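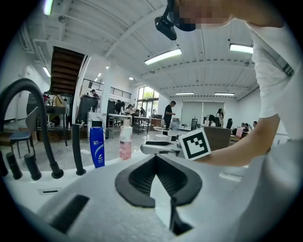 Module 4: Visitor Attractions and Interpretation
Handout 7 – The fortified lighthouse at Rasero
Skikville School of Tourism

Reading to be completed before the seminar. Students should bring a printed copy of the site plan issued in February.

1. Background

The fortified lighthouse stands on the headland west of Rasero, at the end of the old customs road. It was built as a watchtower, and a lantern was added later, when the harbour at Drornora began to take larger ships. Visitors often assume that the tower and the lantern belong to the same period. The difference can be read in the stonework: the lower courses are rough and uneven, while the upper section is of cut blocks with narrow joints.

The tower is 56 feet high to the gallery. An internal stair of 84 steps leads up from the guardroom. There is no lift, and the upper levels cannot be reached by visitors with limited mobility. The guardroom, the courtyard and the small museum are on level ground.

2. Ownership and management

The site passed from the port authority to the municipality of Rasero, which leases it to the Zúñiga Foundation. The foundation runs the ticket office and pays for routine repairs. Structural work remains the responsibility of the municipality. Students should note this division carefully, as it explains why the north wall was left under scaffolding for two seasons while the museum was fully refurbished.

The former keeper's house, beside the courtyard, is let to overnight guests. Income from the house is kept separate from ticket income and is spent on the museum collection. For the purposes of this module the house counts as accommodation within an attraction, a category discussed in Handout 5.

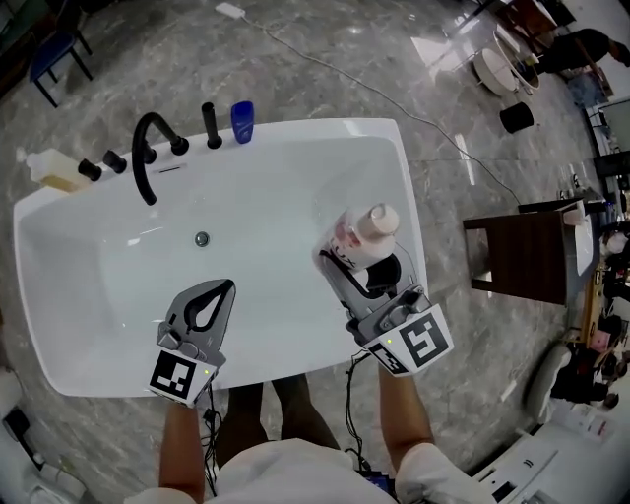
Figure 1. Bathtub with black fittings and hand shower.

3. The visitor route

Visitors enter through the courtyard, cross the guardroom and climb to the gallery by the main stair. They return by the same stair. The stair is too narrow for two people to pass in comfort, so entry to the tower is timed and groups wait in the guardroom until the previous party has come down. The museum may be visited before or after the climb.

Interpretation panels are provided in three places: at the gate, in the guardroom and on the gallery. The gallery panel names the landmarks along the coast as far as Drornora. It was written for a clear day – in sea mist most of it is of little use. The guardroom panel is the longest of the three and the one most often passed over by groups waiting to climb.

4. Points for the seminar

Consider how the waiting time in the guardroom might be put to better use without adding further text to the walls.

Compare the lease at Rasero with the direct management of the harbour fort at Drornora (Handout 6, page 103).

Prepare a short outline, no longer than 2 pages, for a level route covering the courtyard, guardroom and museum. The outline should state what a visitor who does not climb the tower would learn about the lantern and its working life.

Outlines are to be left in the module tray at the department office before the seminar begins.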